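Subject: Re: [household] Small whiteboards for the kitchen, which ones hold up?

Wiremu Merrick wrote:
> We go through a small whiteboard every year or so. The last one was
> a Mamen from the hardware store and it ghosted within a month. You
> can still read the April shopping list on it. Is there a size and
> make people are happy with? It's for lists and phone messages.

I had the same trouble with a Mamen and gave up on it. The coating is thin, and if you leave writing on it over a long weekend it stays there.

What I use now is a small one with a thin black frame. I don't hang it. It stays on the table and gets written on flat, with the marker in one hand and the other free to hold the board still. A board this size slides around otherwise. If you do want it on the wall, put in two screws. Tape let go of mine in the first hot week and took some paint with it.

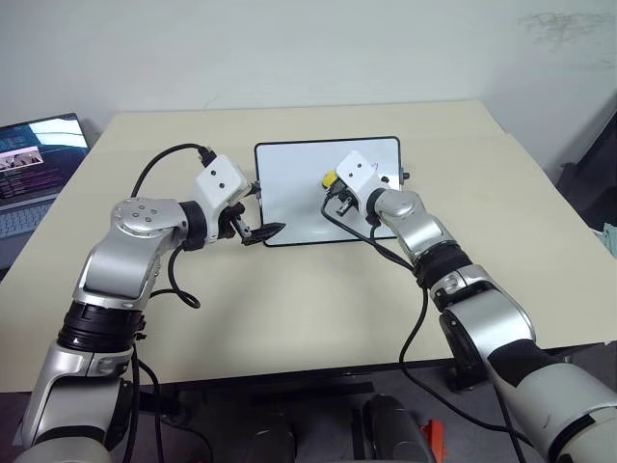
Wiremu says he tried the flat way for a while and went back to the wall, as anything left on his table ends up under the mail. He also asks if the marker matters as much as the board.

I think it does. The yellow ones are hard to read from across a room, so I keep to black for anything that has to be seen. The Umis markers wipe off clean if you get to them the same day. The Ovetti ones smell less but leave a gray haze, and you need a damp cloth after the eraser.

For old ghosting, write over it with a fresh black marker and wipe right away. That got most of it off my Mamen. What was left came off with rubbing alcohol, but the surface was dull afterward and stained faster.

Bhardwaj has a pack of 12 markers if you go through a lot of them. Store them lying flat.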